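Programs > Community Reuse > Progress Reports

Castillo Toy and Household Goods Reuse Project: Progress Report to the Bikard Fund

The period under review covers the second stage of the grant, which supports the sorting of donated toys and small household items at the Wudport site. The project has continued to receive mixed boxes from families, schools and two local nurseries. Intake rose sharply in September, when 39 boxes were delivered, compared with 16 in the month before.

Sorting procedures were revised during this period. Items are now laid out a few at a time in a shallow tray before they are assigned to a category, and mixed lots of cups, toys and small boxes are no longer tipped directly into the storage bins. Margaux Royer, who oversees the sorting room, reports that the change has reduced the number of items returned to the line by roughly 7 percent. Plastic cups remain the most frequent source of error, as they are donated both as tableware and as parts of play sets. A written rule on cups has been agreed with Imisen, which receives the play sets, and took effect on a Wednesday so that the full weekday team could be briefed beforehand.

Spending is in line with the approved budget. The balance set aside for shelving has not been used, and the project requests permission to carry it into the next stage. Labels and cleaning supplies cost slightly more than planned, and the difference was met from the general supplies line.

Work for the coming period will center on the backlog of unsorted boxes and on a shorter category list for small items. 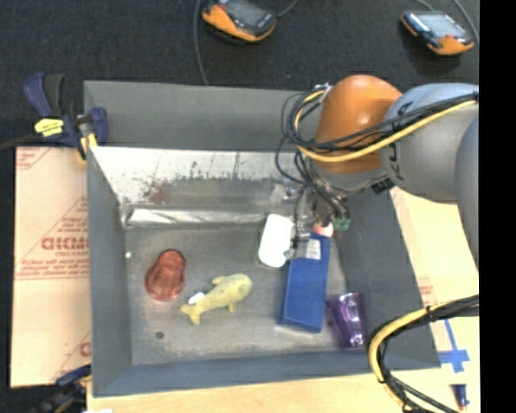
The revised list will be sent to the Fund for comment before it is adopted. Imisen has asked that animal toys be kept as a separate category, and the project intends to agree to this request.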